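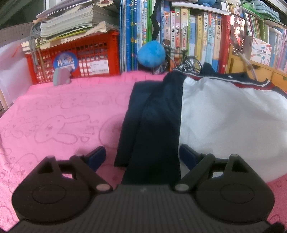 A folded navy garment on a pink towel, with a white jacket beside it.

Winter Clothing Exchange Returns in January

The Pudmont winter clothing exchange will be back in January, in the lower hall of the Vuklow branch library. It runs on the same plan as last year, with a few changes to the hours and to what we can take. Please read the section on drop-off even if you have come before.

The exchange is free. You do not have to bring anything in order to take something home, and you do not have to live in Pudmont. Families from Vuklow and from the farms along the county road are welcome, and so are people who are only in town for the season.

Last winter 527 pieces of clothing went out the door. Most of them were children's sizes. Coats went first, then snow pants, and by the second afternoon the boots were gone except for a few pairs in the smallest sizes. Adult sweaters were left over in large numbers and went to the thrift store on Tello Street. We would like to have more coats this time and fewer sweaters.

Search this site Go Advanced search

What we need

Children's coats and jackets in any size, with a zipper or buttons that work. School uniform pieces, mainly navy sweaters and pants, which people asked for all through last year. Snow pants. Waterproof boots in pairs, tied or clipped together. Hats and mittens. Adult coats in large and extra large. Wool or fleece blankets of any size.

What we cannot take

Underwear and used socks, pillows, bike helmets, ski boots, and anything with a strong smell of smoke or mothballs. Car seats were left at the door last year and had to be thrown out. Please do not bring them. Toys should go to the toy table at the spring sale.

Getting clothes ready

Everything should be washed and fully dry before it is bagged. A coat that goes into a plastic bag a little damp will smell of mildew in a week, and bags may sit in the storeroom for longer than that.

Check the pockets. Last year we found house keys, a retainer, and a library card that had been reported missing.

For down jackets, use the gentle cycle and a small amount of soap, and rinse twice. Dry them on low heat with two or three clean tennis balls in the dryer to break up the clumps. This can take most of an afternoon. If you squeeze the jacket and still feel lumps in the corners, it is not dry yet.

Wool sweaters should be washed in cool water and laid flat on a towel. Hanging them up wet will stretch the shoulders. White jackets with dark trim or a dark collar should be washed in cold water and taken out as soon as the machine stops, or the dye can run into the white part. If a white item has already turned gray or pink, we can still use it if it is warm and in one piece.

Small repairs are a help but you do not have to make them. Missing buttons can be replaced at the mending table, which has a fair supply of spare ones. A broken zipper on a child's coat is worth fixing. A broken zipper on a worn adult coat usually is not, and we would ask you to leave those at home.

Folding and sorting

Fold each piece so the size label is on the outside or easy to reach. Fold a sweater in thirds the long way, sleeves in, and then in half. Coats can be folded once and stacked. If the label is gone, pin on a slip of paper with your best guess at the size. Masking tape also works, but it leaves glue on nylon if it stays on more than a few days.

Bags should hold one kind of thing if possible. A bag marked "boys coats 8 to 10" can go straight to the right rack. A bag with some of everything in it has to be opened and sorted on the tables, and that was the slowest part of the setup last January. Paper grocery bags are fine for hats and mittens. Please keep any bag to a weight that one person can lift up the back steps.

Cookies help us remember your settings on this site. By continuing to browse you accept our use of cookies. OK Read more

Drop-off

Bags can be left at the library's side entrance on Zandum Lane during normal library hours, starting the first week of January. Ring the bell and someone will come down. Do not leave bags outside after closing. The overhang does not keep the rain off, and several bags of good clothing were soaked last year and could not be used.

We have room for 80 large bags in the storeroom. When it is full, a yellow sign will go up on the side door and drop-off will stop until the racks are out. If you are planning to bring more than five bags, call the front desk first.

Hours and how it works

The doors open at 10 and close at 3 on both days. Last year we opened at 9, and the line was out to the parking lot before the racks were ready. The first hour on the first day is set aside for people who need uniform pieces or coats for school-age children. After that, anyone may come in.

There is no limit on children's clothing. We ask that adults take one coat each on the first day. On the second day whatever is left can be taken in any amount.

Two fitting areas will be set up behind the screens at the east end. There will be a mirror in each one this time. Strollers can be parked by the elevator. The hall holds 75 people under the fire rules, so there may be a short wait on the stairs when it is busy.

The front parking lot will be open on both days. The lot behind the building is being repaved and will be closed through the end of the month. The bus stops across from the main entrance, and the walk from there is level.

Hangers

We have 78 wooden hangers and need more, especially the strong kind that will hold a winter coat. Wire ones from the cleaners bend and drop things on the floor. If you can lend hangers, put your last name on them with a marker and pick them up after 3 on the second day. Any that have not been claimed a week later will be kept for next year.

Questions about the exchange can be left at the front desk or dropped in the gray box by the copier.

Get the newsletter by email. Enter your address Sign up You can unsubscribe at any time.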